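Workshop tips: robotic handling of processors

Operators at Brondodell are asked to follow the practice set out below whenever a gripper works at a CPU socket.

Disconnect the mains supply and wait 20 seconds before the arm enters the chassis. Keep cables clear of the approach path.
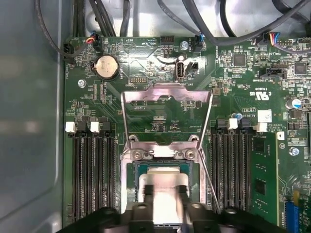

Kenthorpe, May 23, 2025 - The load lever must be fully raised before the fingers descend to the socket. Approach at the lowest speed setting and stop 4 mm above the cover. Check alignment by eye, then proceed.

The gripper shall not touch the socket contacts, the memory slots or their latches. After 3 failed attempts, withdraw the arm and finish the task by hand - with a wrist strap on.

Queries should be sent to Hanna Jakubowski at the Kenthorpe workshop.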